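April 2024

Spent the day on the equipment plan for Flolano. The budget line for the kitchen arm is still the one agreed in February, and it covers one Kolen unit with its controller and not much else. The gripper, the mount and the spare cable set are all quoted separately. I went through the simulator views with the quote open beside them and wrote down what each layout would cost us.

**1. Floor space and base**

The choice is between a fixed pedestal and a wheeled base. The pedestal is cheaper by 1309 and needs no charging dock. It also means one arm serves one counter for good. The wheeled base needs a clear lane, and the lane between the tan panel and the stepped greenish rack narrows towards the stone-textured wall. The bottom plank of the rack is the one I would worry about, as it reaches furthest into the lane. I have asked Kolen for the turning circle with the arm folded. The data sheet gives it with the arm removed, a figure of no use to me.

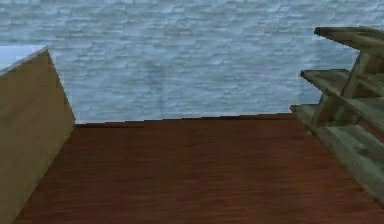 **2. Reach and payload**

The L-shaped counter decides the arm length. A unit parked at the inside of the corner has to cover the near section and then swing along the back one as far as the coffee machine, with the small green round thing beyond it. The short arm might manage if the base moves between jobs. The long arm is 1000 more and goes up a payload class, which we don't need for bottles and a metal bowl. 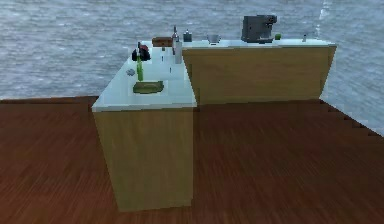

Flamby sell a two-finger gripper at 437 and a softer one for which they will only quote on request. Tall bottles are simple enough for either. Flat items are the harder case: the olive-green piece lying on the near worktop gives a rigid finger very little to get under, and the tiny upright pegs would go over at the first clumsy approach. I have put down 2 of the rigid type, one as a spare, and left the soft one as an option. If the option price comes back above the cost of the pair, it goes to next year.

Wrist camera: not decided. Kolen's own costs more than I would like, but the bracket is included and the cable runs inside the arm.

**3. Doors and drawers**

Handle pulling was left out of the February plan and has to go back in. The slender bar on the wooden front sits at a slight tilt in this view, and I want the gripper opening checked against the real bar before anything is ordered. The supplier's drawing of the handle has no depth on it -- asked again, second time. 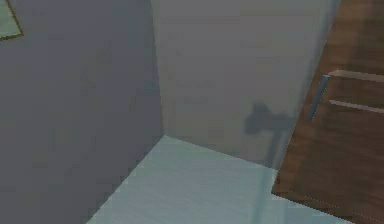 **4. To do**

- Get the folded turning circle from Kolen in writing.
- Ask Flamby for the soft gripper price and the lead time.
- Measure the handle bar, diameter and clearance behind.
- Move the cable set from "spares" to "required". It was in the wrong column.
- Run the short arm along the back counter again with the base in two positions.

Status of the sheet when I closed it: pedestal Ok, grippers Ok, arm length open, base open. Delivery charges are still missing from the total.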